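Foro Flotbridge > Monoplazas históricos > Técnica
Última actualización: 23 de febrero de 2021

Temperatura de aceite en el Plaststead F3 de 600 kg

rodaje_812
Con el radiador de origen el aceite pasa de 300 °F en la recta larga de Cikimberg. Termostato nuevo, conductos revisados. ¿Alguien ha montado el intercambiador Jurčo?

biela_corta
Lo llevo desde noviembre. Baja 15 °F en tanda larga, pero hay que desplazar el depósito hacia atrás y cambia el reparto de pesos.

K. Devadiga
Antes de comprar nada, mediría la presión a la entrada del radiador. En ese chasis el pontón izquierdo recibe aire muy turbulento de la rueda delantera. Un núcleo mayor no corrige un caudal de aire insuficiente.

biela_corta
No estoy de acuerdo. Con el mismo pontón y el núcleo Jurčo la temperatura bajó. El dato es ese.

K. Devadiga
¿Con la misma temperatura ambiente? En noviembre, 15 °F de diferencia no demuestran nada.

rodaje_812
Mido presión el sábado y subo los registros. El sensor lo comprobaré antes en agua hirviendo - debe marcar 212 °F, corregido por altitud.

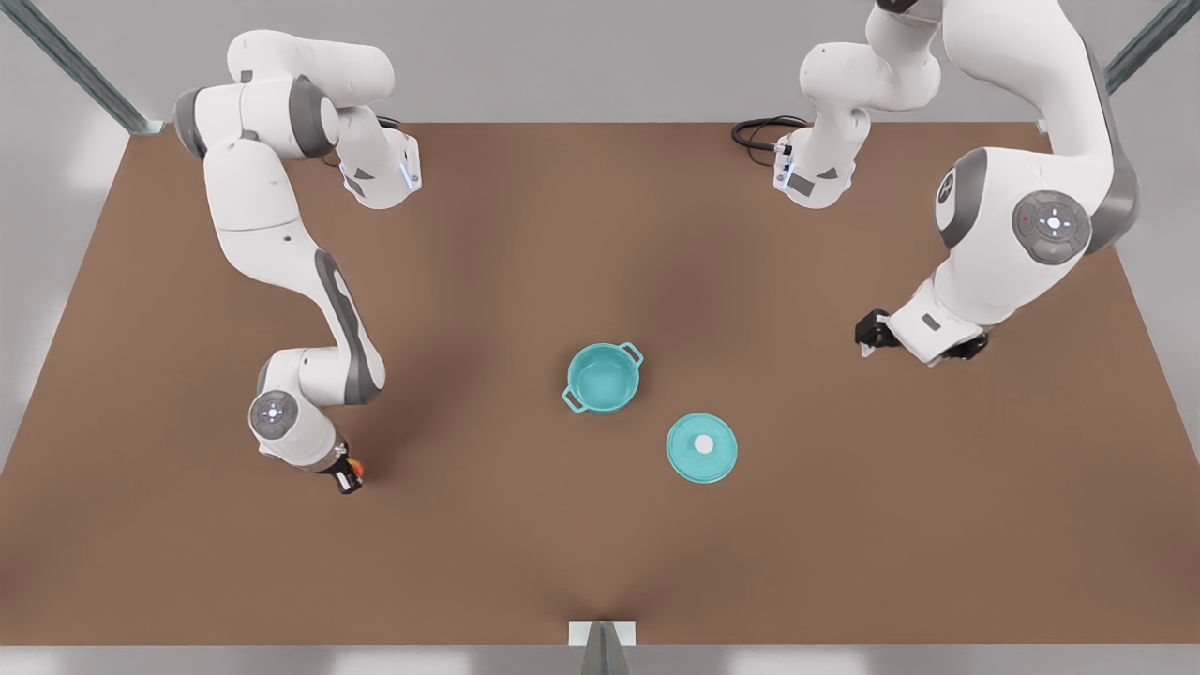
Olla y tapa sobre la mesa (render).

biela_corta
De acuerdo con lo del sensor. El mío tampoco lo he contrastado. Anota también las vueltas de motor.

Karthikeyan Devadiga
Y la posición del alerón delantero, que altera el flujo al pontón.

Temas relacionados
- Reglaje de barras con neumático diagonal
- Holguras de caja, cuarta y quinta
- Homologación de arcos antivuelco

Contacto | © Foro Flotbridge | Volver arriba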